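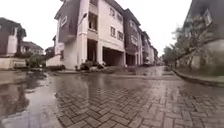

Water standing on our shared brick lane has become the main topic among the neighbors, and I would love some advice from people who know pavers. We live at Hindmont, which is townhouses on both sides with a paved street in between, and I have been there 5 years now. When it rains, most of the lane just gets wet and shiny the way brick does, but on the left as you come up toward the bend there is a wide, shallow puddle over the herringbone, big enough to mirror the houses. My mother-in-law will not walk through it and I can't say I blame her! I swept it toward the drain with a push broom all last December and it came right back with the next rain (of course it did). The homeowners' group got a quote of $2429 to lift and relay the low spots, and before we all chip in I'd like to know if this is a fair way to fix it, or if there is something simpler we could try first. I should add that I rather love the old zigzag pattern and would hate to see it patched with asphalt.

Posted by Fatima Olaniyan, Hindmont 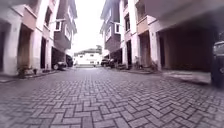

Replies to Fatima

Melquiades Contreras

Hi Fatima, I laid pavers for a living for a good long while, and low spots like yours are very common on streets where cars turn in and out of carports all day. The bricks themselves are usually fine. What goes is the sand bed under them, or the base under the sand, and the bricks follow it down. A relay is the right repair, so the contractor isn't selling you something silly. Ask them how deep they plan to go, though. If they only top up the sand and the base is soft, you'll be looking at the same puddle in a couple of winters. On a dry day, lay a long straight board across the dip and measure the gap underneath. Mine was 38 millimeters at the worst point on one job, and we had to dig out the base there.

Before anybody lifts anything, clean out the drain and see where the water wants to go. Take chalk out after a rain and draw around the edge of each puddle. It makes talking to the contractor so much easier, and the kids enjoy it too. 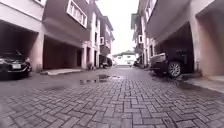
Can the same bricks go back in?
Most of them can, if they are lifted carefully and the old sand is brushed off. Keep a small stack of spares for any that chip.

Britt-Marie Blomqvist

We had ours done at Wullinthorpe and I'm very happy with it. Get 2 quotes! Also don't pressure wash, it takes the sand out of the joints.

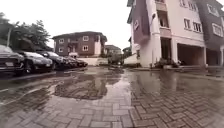

When is a good time of year to have it done?
Pick a dry stretch, as the joint sand has to be dry to sweep down properly between the bricks. Late summer worked well for us, and we could drive on it the same evening.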